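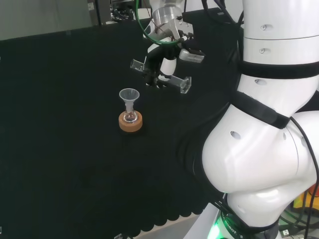
工单号：3125
主题：软木圈托不稳小圆底烧瓶，插上漏斗后倾斜
提交人：Fatima Nkosi
处理人：Anel Nel
状态：待用户复测

09:10 Fatima Nkosi
上个月换了Rerketti的软木圈，圆底烧瓶放上去就开始不老实。空瓶还行，瓶颈里插上塑料漏斗，一加料就往一边歪。今天又歪了一次，瓶底那点红褐色的东西差点全倒在黑布上。产品页写着“适配各种小型圆底瓶”，这话我现在不太信。

09:42 Anel Nel
先确认几件事。软木圈哪面朝上？桌布下面有没有褶？漏斗是哪家的？

10:05 Fatima Nkosi
两面都试过，没区别。布拉平了，重新铺过。漏斗是Brolley的，口很宽，颈很细。烧瓶是Steyn的。

10:31 Anel Nel
我问了供应商Iveck，对方回复说“软木需要磨合期”。我不知道软木磨合什么，原话转给你，信不信自便。他们还建议加购防滑垫，400一张，我没下单。
我自己的猜测是漏斗的问题：口宽，重心高，颈在瓶口里又有空隙，料一偏就带着瓶子转。请做个对比：同一只瓶子、同一个圈，分别插漏斗和不插漏斗，各轻推瓶颈几下。

11:20 Fatima Nkosi
做了。不插漏斗，推一下会自己回正。插上以后，推13次歪了2次，没回来。所以漏斗有份，这我承认。但旧圈配同一只漏斗从来没出过事，别急着把软木圈摘干净。

11:48 Anel Nel
旧圈还在吗？在的话量一下内径，跟新的比。

13:15 Fatima Nkosi
在抽屉最里面找到了。新圈内孔明显小一点，烧瓶坐得浅，差不多是搁在孔沿上。两个圈包装上印的型号一模一样。

13:40 Anel Nel
型号一样、孔不一样，那“磨合期”就别再提了。我已把这一条发给Iveck，要求换货，暂时没收到答复。
临时办法：
1. 先用旧圈，新圈收起来，别和旧的混放。
2. 加料时漏斗用铁圈另外架着，颈伸进瓶口即可，别让烧瓶承重。
3. 每次少加，沿漏斗中间下料。
4. 不要自己拿刀扩新圈的孔，换货时他们会拿这个说事。

14:22 Fatima Nkosi
第2条照做了，目前没歪。只试了一轮，我不算它解决。工单先别关。

14:30 Anel Nel
不关。状态改为待用户复测，换货进度另行更新在本单。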